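The Ellery Street Tea Room Newsletter

Getting more out of your leaves: notes from the February tasting

Posted 22/06/2024 by Kiri Rewi
14 shares | 3 comments

Several people asked me to write up what we covered at the February tasting, and I have been slow about it. The short version is that most of us use too much water and too few leaves, then leave the pot standing until the tea is bitter. Small-pot brewing fixes most of that. You use more leaf, less water and a short steep, and you go back to the same leaves several times.

We tasted two teas that night. The first was Wollura, a lightly roasted oolong that we have carried for a while and that most of you know from the green tin on the second shelf. The second was Skokura, a steamed green tea that came in as a sample and is now a regular item. They behave very differently, and that is why I put them side by side.

How much leaf

For the oolong I use 5 grams to a small lidded bowl. It looks like very little when it goes in because the leaves are rolled tight. By the third steep they have opened up and are pushing against the lid. If you have been brewing by the teaspoon, get a cheap pocket scale. Rolled oolong is heavy and a big fluffy white tea weighs almost nothing, so a spoon will mislead you on both.

For the green tea I drop to 4 grams. It gives up its flavor fast and gets sharp if you crowd it.

Water

Oolong can take water just off the boil. Green tea can't. I brew Skokura at 80 degrees Celsius, and if you don't have a kettle with a temperature setting, boil the water, pour it into a jug and let it stand with the lid off for a few minutes. Pouring it from one jug to another also brings it down quickly.

One person at the tasting asked if you could go lower still. You can. I tried it at 62 degrees at home with a longer steep and got a thick, sweet cup with hardly any bite to it. I liked it, but it was close to lukewarm by the time I sat down. It would suit a summer afternoon better than a winter morning.

Our tap water is hard and it flattens green tea badly. A basic filter jug makes a clear difference. Bottled spring water is fine too, though some brands are as hard as what comes out of the tap, so look at the label.

The bowl

You don't need special equipment, and a small teapot will do the job. Still, a gaiwan is cheap, easy to clean and takes no flavor from the last tea you made. It is a lidded bowl on a saucer. Plain white is a good choice because you can judge the color of the tea as it steeps.
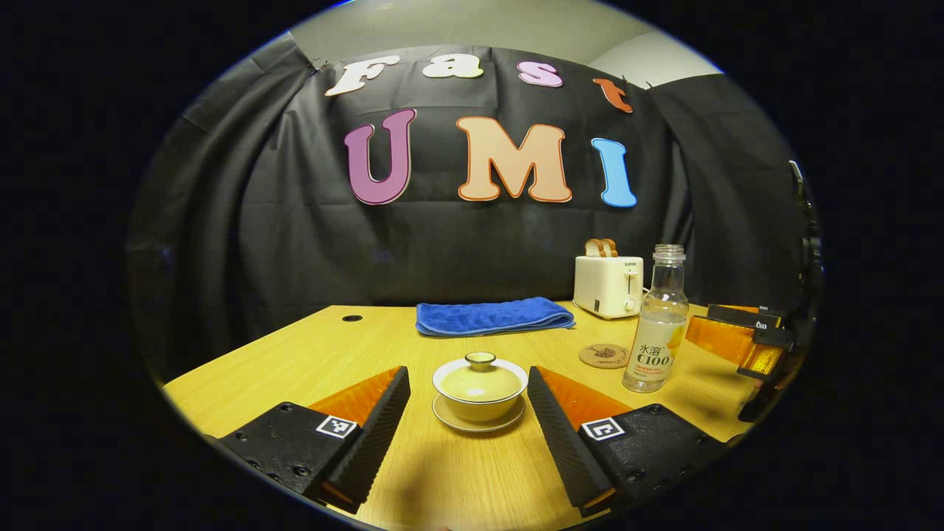
Pouring without burning your fingers

This was the part that gave people the most trouble. Three things help.

Don't overfill. Stop the water below the flared rim. If it reaches the rim, the rim gets hot, and that is where your fingers go.

Tilt the lid a little so there is a narrow gap on the side you pour from. Thumb and middle finger go on opposite edges of the rim, and the index finger rests on the knob of the lid. Tip the whole thing in one steady movement. A slow, nervous pour is what lets the hot water run back along the lid toward your hand.

Practice with cold water over the sink. Ten minutes of that and most people have it. If it still feels too hot, buy a bowl with a wider flare. The straight-sided ones look nice but are harder to hold.

Steeping times

Start the oolong with a quick rinse, in and straight out, then steep for twenty seconds. Add ten seconds or so each time after that. Wollura is good for six rounds and I have taken it further - the later cups are thin but sweet.

The green tea gets no rinse. Give it thirty seconds, then fifteen for the second steep, as the leaves are already open. A third steep of a minute is usually the end of it.

Pour everything out each time. Tea left sitting in the bottom of the bowl keeps brewing, and it will spoil the next round.

Stock news

The Curano jasmine is delayed again. The supplier now expects it next month and I will put a note on the door when it arrives. Skokura is on the shelf in small bags only. Please keep it in the fridge once opened, well sealed, and use it up within a few weeks.

Comments (3)

Dot M.
I had been rinsing my green tea all this time. Tried it without this morning and it was much better. Thank you.

harborlane
Is the Wollura the same roast as last year? Mine tastes a bit darker than I remember.

Kiri Rewi
It is a new batch and slightly darker, yes. Try taking five seconds off the first steep.

Contact the tea room at the counter or by replying to this newsletter | © Ellery Street Tea Room | Back to top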